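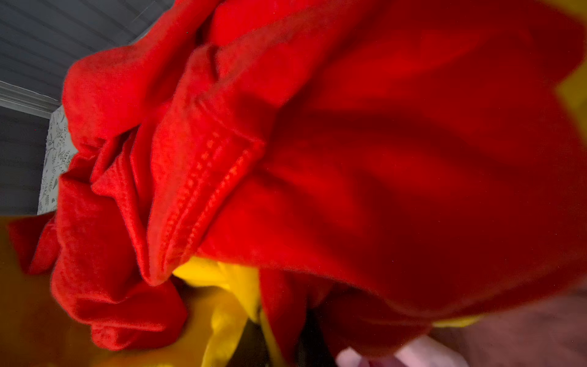

Yu-na Pyo wants to know why her favorite sweater crackles when she pulls it off in the dark, and whether the little sparks can hurt her. Great question, Yu-na! I used to hide under my blanket at night making those sparks on purpose, so you came to the right person.

## Tiny bits that like to move

Everything around you is made of atoms. They are so small that you'd never spot one, even with a really good magnifying glass. Atoms have even smaller bits in them called **electrons**, and some electrons are easy to knock loose.

When two different things rub together (your hair and a wool hat, say, or your socks and the carpet) some electrons hop from one to the other. Now one has extra electrons and the other is missing a few. We call that *static electricity*. "Static" means staying still, and the charge does sit there for a while, waiting for a chance to jump back.

Then you grab a doorknob and ZAP! That was the jump.

## Why is it worse in winter?

In July I hardly ever get zapped. Summer air where I live, in Genton, is sticky and damp, and damp air helps the extra electrons leak away before they pile up. Winter air indoors is dry, so the charge builds and builds. My coat and I do not get along in January.

## What about the laundry?

Clothes tumbling in a dryer rub against each other the whole time, and the driest ones end up clinging together. I once walked all the way to the Wavidden library with a sock stuck to my back!
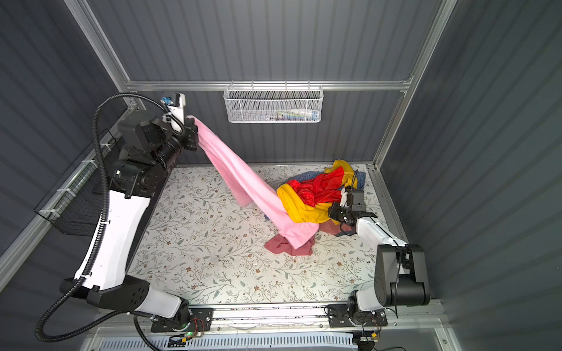

*Clothes in a heap: mix different fabrics, rub them together, and the electrons start hopping.*

## Try it yourself

You need a balloon and some tiny scraps of paper.

1. Blow up the balloon and tie it.
2. Rub it on your hair 30 times, nice and fast.
3. Hold it just above the paper and watch closely.

The scraps should leap up to meet it. If they only wiggle, dry your hair well and have another go. Mine stuck to the balloon for over 3 minutes, and then the cat got involved.

So Yu-na, the sparks from your sweater may sting a bit, but they're over in a blink and won't harm you. Keep listening for the crackle!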